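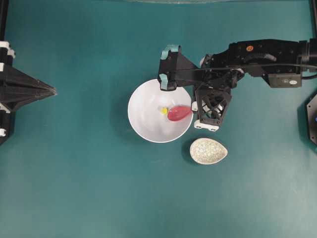 ## 주민조례 청구 서명부에서 중복 서명은 몇 건으로 처리되나

**meltari_ward2**

멜타리시 주민조례 청구 서명부를 2021년 10월에 제출했고, 현재 열람 기간입니다. 제출 서명은 1626건이고 이 중 우스타르구가 917건입니다. 의회사무국에서 153건이 중복 또는 기재 불비로 분류되었다는 통보를 받았습니다. 통보서에는 두 사유의 건수가 나뉘어 있지 않습니다. 사진의 흰 그릇에 노란 공과 숟가락이 같이 담겨 있는 것처럼 성격이 다른 것이 한 항목에 들어가 있어서 보정 대상이 몇 건인지 계산이 안 됩니다. 같은 사람이 종이와 전자로 각각 서명한 경우, 둘 다 무효인지 하나는 살아남는지 알고 싶습니다. 보정 기간에 새 서명을 받아 채워도 되는지도 궁금합니다.

### wivaden_민원

전부 무효입니다. 예전에 위바덴에서도 그랬습니다. 새로 받는 게 빠릅니다.

### 조례읽는사람

윗글은 위바덴 조례 기준이고 멜타리에는 그대로 적용되지 않습니다. 멜타리시 청구 조례의 해당 조항은 다음과 같이 읽습니다.

1. 동일인의 서명이 둘 이상이면 먼저 한 서명 하나만 유효로 본다. 나중 서명은 무효이며 보정 대상이 아니다.
2. 생년월일, 주소, 서명일 중 하나라도 빠졌으면 기재 불비다. 본인 확인이 가능하면 보정할 수 있다.
3. 서명일이 대표자 증명서 발급일보다 앞서면 무효다.

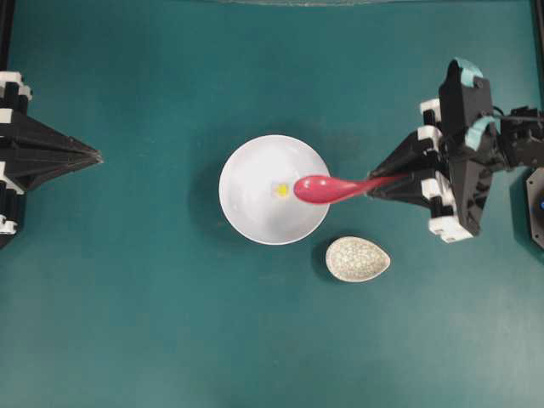
*흰 그릇 안의 노란 조각과 분홍빛 플라스틱 숟가락*

종이와 전자가 섞인 경우에는 전자 서명의 접수 시각과 종이에 적힌 날짜를 비교합니다. 같은 날이면 전자 쪽을 남기는 것이 사무국 내부 지침입니다. 지침은 조례가 아니므로 이의신청에서 다툴 수는 있지만, 어느 쪽을 남겨도 한 건이라 실익은 없습니다.

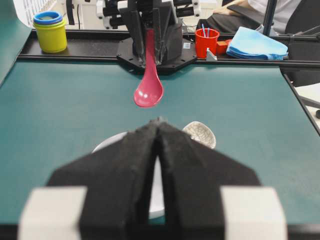
건수가 나뉘지 않은 통보서는 그 자체로 보완을 요구할 수 있습니다. 서면으로 "사유별 건수 및 서명부 쪽 번호"를 요청하십시오. 전화로 물으면 합계만 다시 읽어 줍니다. 새 서명은 보정 기간 안에 받은 것만 인정되고, 이미 유효로 처리된 사람의 서명은 더해지지 않습니다.

필요 서명 수는 청구권자 총수의 80분의 1입니다. 분모는 매년 초 공표된 수를 쓰므로 7월에 전입한 인원은 반영되지 않습니다. 구별 하한은 없습니다. 우스타르구에 몰려 있어도 문제 되지 않습니다.
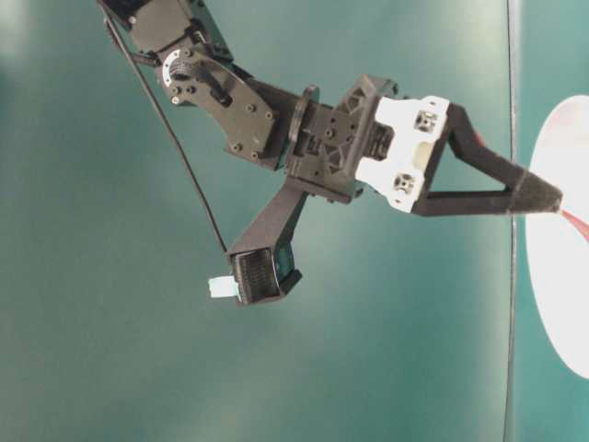
### aliyu_거주

위 답변에 한 가지만 덧붙입니다. 알리유동은 구역 조정으로 도로명이 바뀐 곳이 있습니다. 옛 주소로 적은 서명이 기재 불비로 잡히는 경우가 있는데, 주민등록 주소 변동 이력과 맞으면 본인 재서명 없이 정정됩니다. 쪽 번호를 받으면 알리유동부터 대조해 보십시오. 신청 서식은 사무국 민원 창구에 있고 대표자 도장이 필요합니다.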